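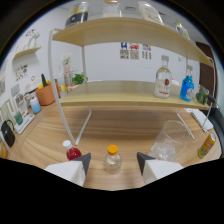 Sep 25, 2020 - bench shelf, bottles and cans

Going through the two-tier rack with Azadeh Mousavi before the Inden samples come over. Purpose is to settle what stays on the wood boards and what goes to the Clurkley cabinet.

Lower board: blue liquid, white label. Keep at this level. It is heavy when full and I don't want it above shoulder height. The clear bottle with the white cap and the round red-and-white label can share the board. Label is sound, contents to be confirmed against the Erkumach sheet.

Upper board: glass and light items only. The jar with the gold lid goes in the register as 285, no change. Black can with the yellow and white label has no entry. S. Amadi to look for one under 3,687 or the numbers next to it.

Table: small squat bottle, orange screw cap, pale liquid. The red one with the white cap is the same class of item and should be stored with it. Neither belongs on open wood overnight - tray, then cabinet.

Cans are a separate matter. Rule from now on is upright, pull tab up, back from the table edge.
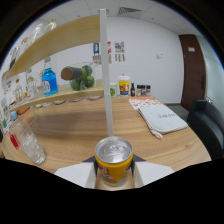 Yellow goes in the drinks group with any others of that type, and drinks do not go on the same board as anything we have mixed ourselves. Same for the bag of green fruit on the lower board beside the blue bottle. Food gets its own shelf or leaves the room. Azadeh agrees, Idahosa people may not.

Small bowls and dishes can stay in their row under the lower board. Clearance is adequate and they are easy to reach from the front.

Open points:
- entry for the black can
- register line 1,011 reads "tumbler, glass", no location given. Add "table, left" or strike it.
- new labels for the 2 small bottles, date on the cap as well as the side
- ask Inden for lid diameters before cutting the tray insert

Amadi has the register until the labels are printed.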